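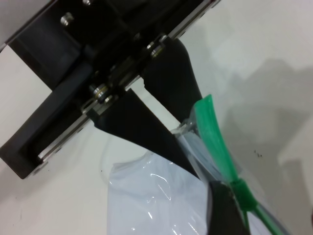 What is a blockchain?

A blockchain is a list that lots of computers keep together. Each computer has its own copy of the list, and all the copies have to match.

Think of a class where pupils swap stickers. Every time two people swap, the whole class writes it down in their own notebooks. If one person later changes their notebook to say they own more stickers, it will not match the other notebooks, so the class knows something is wrong.

Why is it called a chain?

The list is split into pages called blocks. When a block is full, it is closed and a new one is started. Each new block carries a short code worked out from the block before it. If you change even one letter in an old block, its code changes too, and the next block no longer fits.
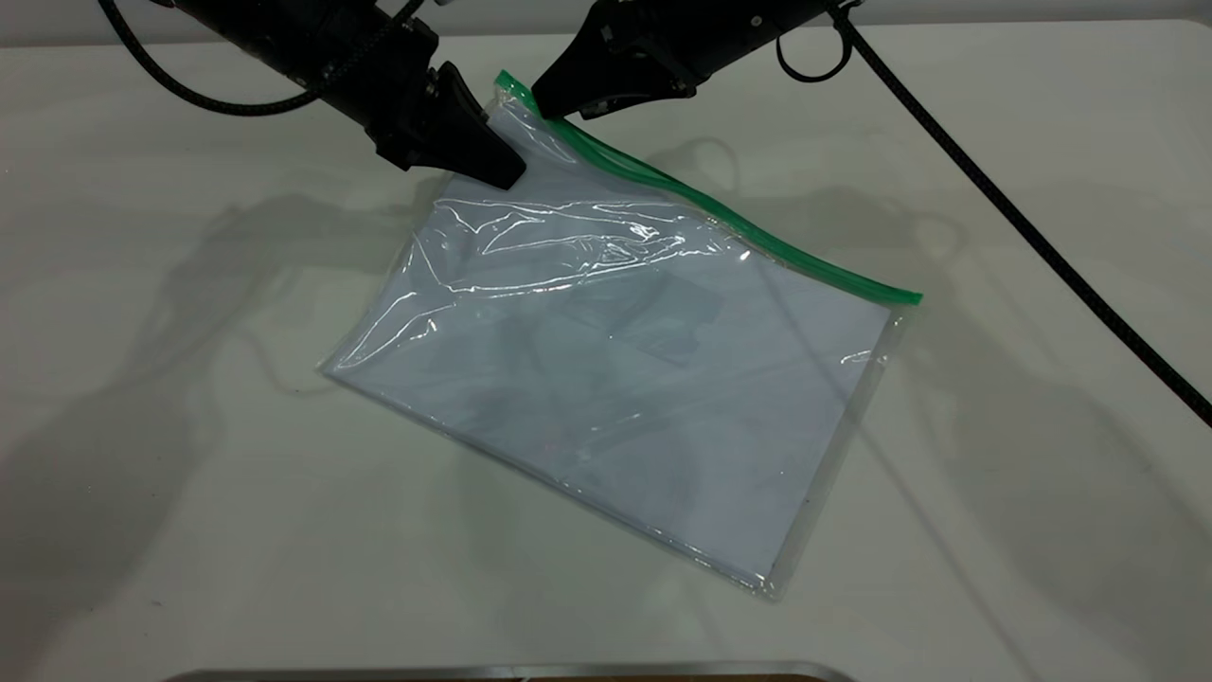

Zandach, February

Pupils at Makowska School tried this on paper. There were 32 children, and each had a notebook. They used a made-up coin called the Dirley. The class started with 500 Dirleys and could spend them on things like choosing the next song.

Their teacher, Lizeth Huamán, changed one number in her own notebook on Wednesday while the class was at lunch. She wrote that she had 416 Dirleys. The children read their lists out loud in the afternoon and found the mistake on page 5.

"They wanted to know who was in charge of the real list," she said. "I told them they all were."

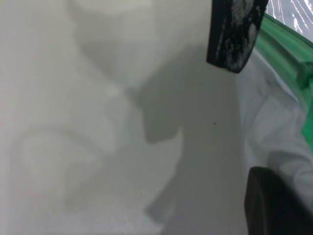
With real digital coins, computers do the checking. A person who wants to send a coin uses a program called a wallet. The wallet does not hold coins like a purse does. It holds a secret key, a very long number that proves you are allowed to spend them. If you lose the key, you may not be able to get your coins back. If someone else gets it, they can spend them.

Can a blockchain be wrong?

Yes. It can show that a list has been changed, but it cannot tell if the first thing written down was true. People can also trick others into sending coins, and a payment is very hard to undo.

Words to know

Block: one page of the list.
Key: a secret number used to spend coins.
Wallet: a program that looks after keys.

Next in Flitusska for Kids: how do secret codes work?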